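### 3. Materials and procedure

Shoppers in the Graten district were surveyed over a single season on how they store fresh produce at home and how much of it they throw out. Tumo, the regional grocery co-operative, mailed the questionnaire to 2,000 member households. Of these, 395 returned a usable form. Households that bought most of their food outside the district were left out of the main analysis.

Respondents were asked where they kept each type of produce – refrigerator, counter or pantry – and how long it usually lasted. Storage on an open surface was coded separately from storage in a container.
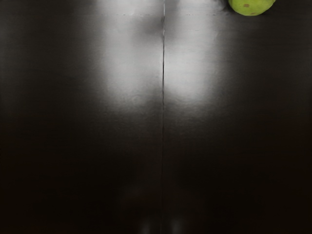

Citrus and apples were grouped as slow-spoiling fruit, while berries and stone fruit were grouped as fast-spoiling. Bananas did not fit well in either group and are reported on their own in the appendix. Answers were entered in Lakudex and checked against the paper forms by a second coder.

A follow-up diary was kept by 75 households. Each recorded discarded items by weight and colour for 3 weeks, using a kitchen scale supplied by Lumenta.
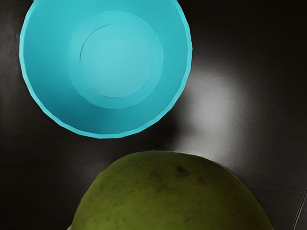 Diary entries with no weight were kept if the item could be matched to a standard portion. Peels and cores were not counted as waste.

**Figure 3.** Storage categories used in coding: open surface (top) and container (bottom; bowl shown empty, fruit beside it).

Differences between the storage groups were tested separately for slow-spoiling and fast-spoiling fruit, with household size as a covariate.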